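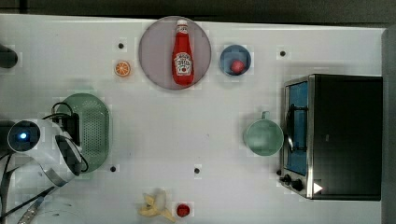 Let the Clumsy Demonstrations In

I have taught robot arms by remote control for three years, mostly kitchen tasks with toy food, and I think we throw away too much of what we record.

The usual rule is that a demonstration has to be clean. The operator moves the tomato to the bowl in one smooth path, lets go, and backs off. If the gripper misses and has to come back, the run gets deleted. At Bedgate, where I worked until May, we kept 3,000 runs and deleted nearly as many. I did a lot of the deleting.

The trouble showed up when the arm worked alone. It would close a little to one side of a ball, push it across the table, and then carry on to the bowl with nothing in its grip. It had never been shown a miss, so it had no idea what to do after one. People fumble all the time and recover without thinking about it. We had cut the recovering out.

Mateja Dimitriou, who ran the sessions, disagreed with me and still does. Her point is that bad habits get copied too. An operator who always stops halfway will teach the arm to stop halfway. She's right about that, and I would still delete a run where the person was tired or looking at a phone. A miss followed by a good second try is a different thing, and I'd keep it.

One Thursday we recorded 50 runs with the operators told to go for it and fix whatever went wrong. Seven had a dropped object in them. Those seven were the ones I learned the most from, especially the ones with round things. A banana stays put after a bad grab. A ball rolls up against the nearest dish and has to be approached from another side.

I would also quit rating operators by how fast they finish. Speed pushes them toward the same safe grab every time, with every object set down in the same easy spot. Pay them for the hour, move the dishes between runs, and write down what went wrong next to each recording. The notes take a minute.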